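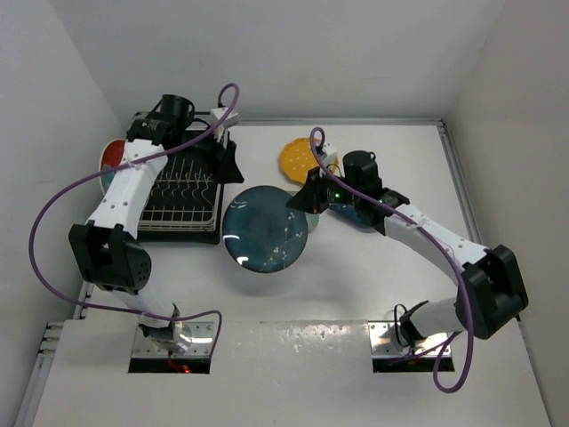 Dark teal plate with white branch, beside the drying rack. Glossy glaze, which catches the light on the rim.

Plates and the Rack – Small Gallery
Dec 23, 2020

Welcome to my gallery page. I collect plates for everyday use, and I like to show them in the place where they spend a big part of their life, near the drying rack. Many collectors put their plates on the wall or behind glass. Mine are for eating, so they get washed every evening and they have small scratches from forks.

The page started with over 30 pictures. I have removed almost all of them, because they were too dark or they showed the same plate again and again. For now one picture remains, and the notes under it are about the things in it and how I keep them. New pictures will be added when I have better light, I hope before the spring.

The teal plate

It is the plate which people ask me about most often. The color is a dark teal, and the white branch with its small blossom dots goes along one side only, so the other side stays plain. I like this very much. When you put food on it, for example rice or a piece of white fish, the branch is still free and you can see it during the whole meal.

I bought it in Hultbridge in November, in a shop called Calevov, where they sell single pieces left over from sets. The woman in the shop told me that there were 2 of them in the morning and the other one was sold before I came. I still think about that other plate. If you have seen one like it, please write to me.

For washing I use warm water and a soft sponge. A glossy glaze is easy to clean, but it shows every drop that dries on it, so I wipe this plate with a cotton cloth while it is still a little wet. With the matte plates I do not take this trouble.

The plate with the red and white rim

You can see only a small part of it, standing to the left of the rack. It comes from the Nautiyal market, from a box of mixed dishes, and it has some teal low down. For this reason I put the two plates together on the table sometimes, although they were never from one set. My sister says they do not match. I think that they match well enough for soup and bread.

The rack

Black outer frame, white coated wires. I ordered it from the Zuketti catalog, item 2198, after my old rack became rusty at the feet. The rows of wires curve a little, and a plate leans in them without sliding. Deep bowls are more difficult – they need to go at the end of the row, or they push everything else to one side.

A few things I have learned about racks with coated wire:

Look at the tips of the wires first. When the coating opens there, rust comes quickly, and it leaves brown marks on the foot of a white plate.

Leave one slot free between heavy plates. They dry faster, and the rims do not knock together when you take one out.

Wash the rack itself also. I do it every 3 weeks with baking soda and an old toothbrush.

About the next pictures

I want to add the small bowls, and a blue serving dish that is too wide for any rack and has to dry on a towel. There is also a cup without a handle, which I use for salt.

If you wish to use the picture on your own page, please ask me first. I answer all letters, but slowly, mostly on weekends.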